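Plasness Trail Link: progress report to the grant office, reporting period ending August

**Status:** on schedule for the northern half, behind on the southern half. Spending is within the approved budget.

## Route work

The northern half, from the Hesent trailhead to the lake crossing, is open to riders and walkers. Resurfacing used crushed stone over the old logging bed. Drainage was the main cost. Five culverts were replaced, and two more were cleaned and left in place after inspection.

The southern half is not open. The landowner agreement at Oral covers foot traffic but does not mention bicycles, and the revised wording is still with the county. Until it is signed, riders leave the trail at the lake crossing and use the road shoulder for 9 miles. We don't consider this suitable for families and have said so on the route page.
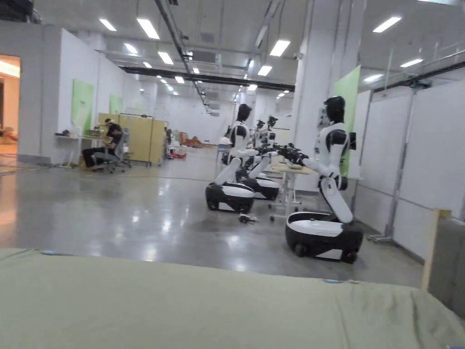

Signs for the detour went up before the holiday weekend. Two were placed on the wrong side of the junction and have been moved. The remaining signs are in storage until the Oral wording is settled, as the distances printed on them assume the full route.

## Visitor use

The counter at the Hesent trailhead logged around 2,000 passes during the period. A pass is one crossing of the sensor, so a rider who goes out and back is counted as two. The sensor does not separate bicycles from people on foot. The counter at the lake crossing lost power early in the period and its data has been left out of this report.

Use is heaviest on Friday afternoons and through the weekend. Parking at Hesent fills by midmorning on fair days, and cars have been left along the access road. Overflow parking was not part of the original scope. We will submit a separate request if the county asks us to handle it.

## Booking and shuttle

The Clikia booking page now takes bike shuttle reservations for the northern half. Same-day booking is still switched off. The operator can't confirm rack space until the morning run has returned, and the page has no way to show a pending seat. A waiting list is being tested.

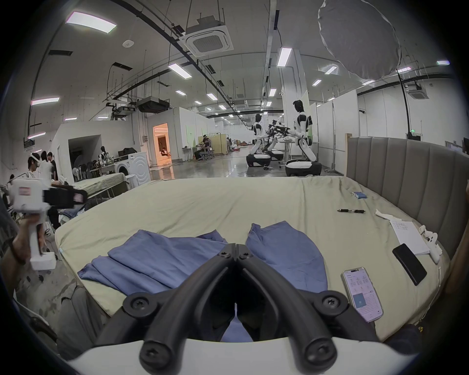

### Open items

- Oral agreement: revised wording with the county, no date given.
- Lake crossing counter: replacement battery ordered, housing to be resealed at the same visit.
- Detour map: reprint needed if the southern half stays closed into next season.
- Shuttle waiting list: test continues to the end of the season.

No change to the grant amount is requested. We do ask that the completion date for the southern half be tied to the signing of the Oral agreement. Surfacing can't start before then, and the contractor needs dry ground.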